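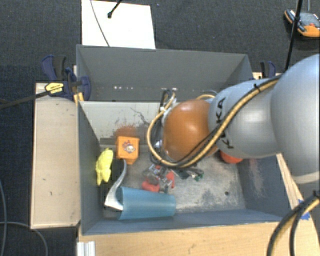 A KUKA arm over the picking bin, with the orange container at the back wall and the plastic cup at the front.

Stop picking grippers by their success rate

Every gripper comparison I read ends with one number, and the number is nearly always a success rate. So many attempts, so many objects lifted, one percentage at the bottom of the column. I have made those tables myself. I think they are a poor way to choose a gripper for mixed objects in a bin, and I would like to see fewer of them.

In February I put two grippers through the same bin picking trial. The first was the Brindgate two-finger, which is a plain parallel gripper with hard pads. The second was the Aoun, which has soft fingers and closes around an object. Each one got 155 attempts on the same mix of things, including toys, cups and small hard pieces. The Aoun had the better success rate. If I had stopped there I would have bought it.

What the percentage left out was how each one failed. When the Brindgate missed, it mostly came up empty and the bin looked much as it had before. The next attempt could use nearly the same plan. When the Aoun missed, it pushed things. Objects ended up against a wall or in a corner, and the attempts after that were harder. It also took longer to find out that it had missed, as the fingers closed far enough on nothing to read like a grip. A person had to step in and move objects 3 times with the Brindgate and 40 times with the Aoun. Both of those runs would have gone into the usual table as a single percentage, with the Aoun on top.

A cup on its side is a good case. There are several ways to pick one up, and some of them depend on which way the mouth faces and how close it is to the next object. A translucent cup adds a problem for the camera, which may give you poor depth or none at all where the plastic is. If the pick fails, was it the fingers or the camera? A success rate does not say. I have seen people replace a perfectly good gripper over a fault that belonged to the depth sensor, and I came close to doing it.

Walls matter too, and they are often missing from published trials. A lot of gripper tests are run on an open table with space on every side of each object. A bin has sides. An object lying against one can only be reached from certain angles, and the wrist and the cables need room on the way down. The cables are part of the gripper as far as I am concerned. A tool with a thick bundle of lines can reach fewer spots than its drawing suggests, and you learn that only by running it in a bin with the whole bundle attached. The Brolmont vacuum tool I tried before these two looked very slim in the catalog. With its hose on, it could not get into two of the corners at the angles I needed.

My own preference is to report three things. The first is the success rate, because people will ask for it. The second is how often somebody had to reach in and help. The third is a short list of failures sorted by cause: missed by the camera, blocked by a wall, dropped on the way up, and so on. It took me 56 minutes to sort the failures from both runs by watching the recordings. That is a small cost next to the price of a gripper.

There is a fair objection to this. Sorting failures takes judgment, and two people will not always agree on the cause of a dropped toy. A success rate is at least hard to argue with. I accept that. I would still take a rough list of causes over a clean number, as the list tells me what to change on the next run — a different pad, a different camera angle, a slower approach near the walls.

The makers could help here. Trilwood already logs finger position through the full close on its controller, so an empty grip can be told from a thin object after the fact. The other controllers I have used give a yes or a no. I would pay more for the log than for another few points on the success rate.

I kept the Brindgate. It picks fewer objects on the first try, and I can leave it alone for longer.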